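Filed under: Home & Laundry > Small Space Routines

Posted by Todor Kos on Jun 22, 2026
252 shares | 8 comments

How I get one basket of laundry from floor to drawer without it living on a chair for a week

I used to be a chair person. You know the chair. Clean stuff goes on it, slightly worn stuff goes on it, a towel goes on it for some reason, and by the end of the week you're sniffing sleeves to work out what's what. Then in January I moved into a much smaller place in Nastevton, the chair didn't fit (RIP chair), and I had to come up with a real system. It's one basket, a small washer and the bed. I've been doing it ever since and my gray sweatshirt has never been so well looked after!

I've written it out as steps but it's pretty loose. Steal the parts you like.

What you need

- One basket with holes in the sides and handles you can get your whole hand into
- A washer, and it can be a little one
- Something to dry on (mine is a folding Mellura rack, the 400 model, and yes it squeaks)
- A bed, made
- Ten minutes when you won't wander off and start doing something else

Step 1: Pick one basket and stick with it

I had three at one point. Three baskets means three piles you can ignore. Now I've got one, and when it's full, it's laundry day. No schedule, no app.

Get plastic with holes if you can. My old fabric hamper looked lovely and smelled like a gym bag, because damp things sat at the bottom and stewed. Air needs to get in from the sides. Look at the handles too, and I mean really try them in the store. Some are just skinny slots that dig into your fingers the second there are jeans involved.

And don't stuff it. I fill mine so I can still see the rim all the way around, and I drop things in open instead of balled up. A balled-up sock comes out of the wash still balled up and still a bit gross in the middle.

Step 2: Sort it right at the machine

I set the basket on the floor beside the washer and sort as I load. Carrying everything to the bed, sorting it, then carrying it all back was adding a whole trip for nothing. Grays and teals and other mid colors go in together at my place and I've never had a problem. Brand new dark stuff gets a wash by itself first (ask me about the pink pillowcases. Actually, don't).

Check pockets while each piece is in your hand. Zip the zippers, turn printed shirts inside out, and give sleeves a quick pull so they're not tucked up inside themselves.

If your washer is a compact one, go smaller than you think. I wash two little loads instead of one packed one, and everything rinses better. For detergent I use the Qian unscented liquid, and less of it than I used to. Too much soap was making my towels stiff and I blamed the water for years.

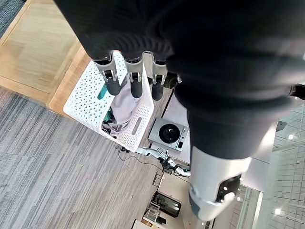

Step 3: Get it out fast and shake it

The minute the cycle finishes, open the door. If you can't get to it, at least leave the door open so things aren't sitting in there sealed up. I set a timer on my phone called SHIRTS, all caps, and it has saved me from so many rewashes.

Take each thing by the shoulders or the waistband and give it one big snap before it goes on the rack. It feels silly but it's the nearest I get to ironing. Heavy things like sweatshirts go over two bars so air can get up the middle, and hoods hang down the outside. Flip everything once, halfway through, if you remember. I remember maybe half the time.

Don't bring it in until the thick parts are dry. Feel the cuffs, the waistband and the armpit seams. If those are cool to the touch, they're still damp, and they'll make the whole drawer smell odd.

Step 4: Make the bed first

This one changed everything for me and it takes a minute. Pull the duvet flat, put the pillows up at the top, and now you've got the biggest folding table in the house! It's a good height for your back, it's soft, and nothing slides off the way it does on a dining table.

There's also a sneaky benefit. You can't go to sleep until the clothes are gone. With the chair, I could ignore a pile for days. Put it in the middle of the bed and it has a deadline.

I open the blind a bit if there's decent light outside. Stains you missed show up much better by a window, and so does the whole navy-or-black sock question.

Step 5: Fold the annoying thing first

My natural instinct is to do all the easy T-shirts and leave the big floppy one for last, and then I lose interest and it stays there in a heap. So now the floppy one goes first. For a sweatshirt or any long-sleeved top:

1. Lay it face down and smooth it out from the middle with both hands.
2. Fold one side in toward the center, then lay the sleeve straight down along the fold.
3. Same thing on the other side.
4. Bring the bottom hem up to about the middle, then fold again to the collar.
5. Flip it over and pat it flat.

If it won't lie flat, you've got a twisted sleeve. Open it back up and fix it, it's quicker than fighting with it.

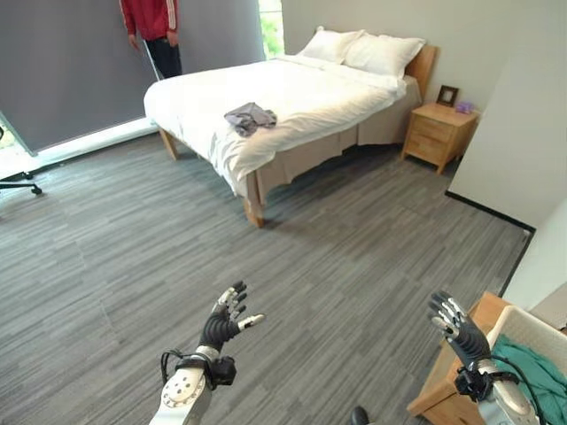

The bed, with one gray piece in a bunch on the duvet.

Step 6: Put it away in one trip

Stack by drawer and not by type. I used to make a gorgeous tower of T-shirts, then a tower of socks, then find out that half of each lived in a different place. Now each little stack is one drawer's worth, and I carry it over and drop it straight in.

Small stuff goes in the nearest drawer you've got. A nightstand is great for socks and sleep shirts, so don't give up both drawers to old chargers like I did. I use the Collance dividers, which are basically bendy plastic strips, and they hold up fine.

The basket goes straight back to its spot, empty. If you leave it on the bed "for a second" it turns into the chair. Trust me on this one.

If you've got a better way to fold a hoodie, put it in the comments, because mine still come out looking like a loaf of bread.

Tags: laundry day, folding, small bedrooms, compact washers
552 people saved this post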